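Storage and Sorting, Unit 3: Mixed Bins
Handout, 09/01/2022

A mixed bin is any open container holding items of different kind, shape and material. Most homes and workshops have one. The unit looks at how such bins fill up and how to sort them out again.

1. Terms
Rigid items keep their shape when pressed: caps, cups, blocks.
Soft items change shape: bags, cloths, film.
Rolling items need a wall or a lip to stay put. Balls are the usual case.
Nested items sit inside or under something else and are easily missed.

2. Order of work
Take out soft items first. A bag laid over the floor of a bin can hide small things. Next come the large rigid items, then anything that rolls. Small pieces are left until last, when the floor is clear. Check the corners by hand.

3. Bin shape
Sloped walls bring items towards the middle. Straight walls give more room for the same footprint but trap flat things along the sides. The Vanska tray used in the practical holds 24 small items in one layer.

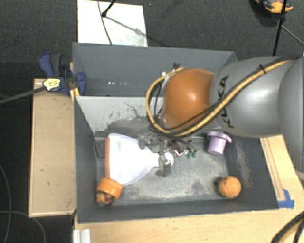
Cups are best stood upright if they are staying in the bin, and laid on their side if they are going into a bag. Caps go in a separate tub. Look under each one before moving on, as small things get tucked beneath them.

For next time: read the Nirnness notes, sections 1 and 2, and bring a list of what is in one mixed bin at home, grouped by the terms in section 1.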